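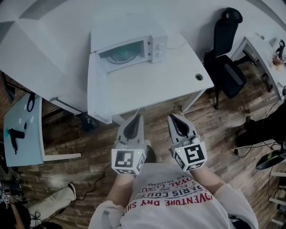
Microwave on a desk: where should the cable go?

I've just put a white microwave on my white desk and I love having it there! The cord runs across the top though, and there's a round cable hole near the front right. Should I use it?

Stanisława Czerwiński, 2022-03-21

2 answers

Malska
Yes, if the plug fits through! Mine did, and the desk looks so much tidier. Leave a bit of slack

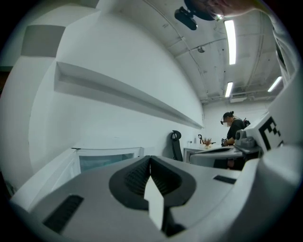 so you can still pull the microwave forward to wipe behind it. Check the manual for the air gap too.

Sobczak
just get a longer desk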